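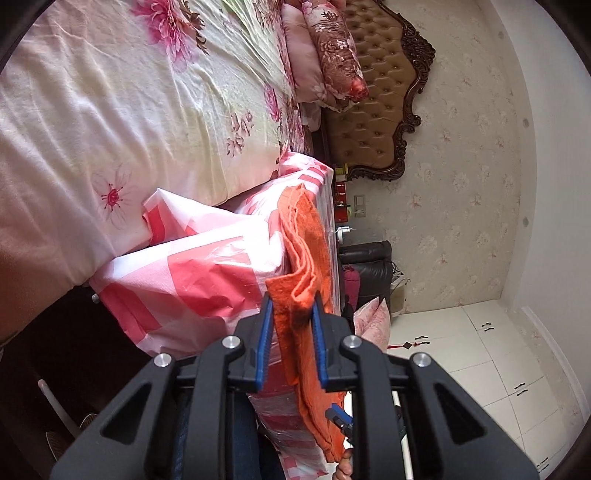 Page last modified: September, 16:40

Re: [textile-care] Shrinkage figures for cotton terry, hard water

3 replies | 0 shares

> We run Barnora hard-water towels at 140 F and lose length on every
> batch. Width holds. Is this the dryer or the wash? Our supplier in
> Brenoton says the cloth is preshrunk and will not discuss it.

It is mostly the dryer, but check the wash first. Preshrunk cloth still has some relaxation left in it, and the warp carries nearly all of it. The warp yarns are held under tension on the loom and the weft is not held nearly as hard, so a loss in length with stable width is the normal pattern.

Our hardness reads 233 ppm at the inlet. Over 9 cycles we lost most of the length in the first two and very little after that. If yours keeps dropping past cycle five, look at overdrying. Pull the load while the hems are still slightly damp and compare.

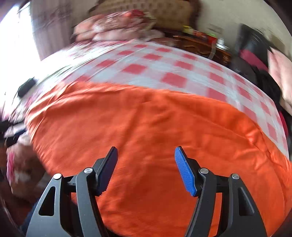

Measuring is where most of the bad numbers on this list come from. A towel pulled straight from the dryer has to rest flat before it is measured, or the reading is short. A bed is fine for this if there is no table long enough; a large cloth like the orange one spread over the near end gives you enough flat area to mark out a gauge length. Stay clear of the hems, smooth by hand without stretching, and take the reading along the warp.

We log everything in Tian and export to a sheet. The current file has 3,554 rows, of which the first 3,000 were taken before we fixed the rest time, so I do not use them for length. The Dekley marking pen survives hot washes on light colors. On dark ones use a stitched mark.

Send the dryer outlet temperature if you have it.

Comments (2)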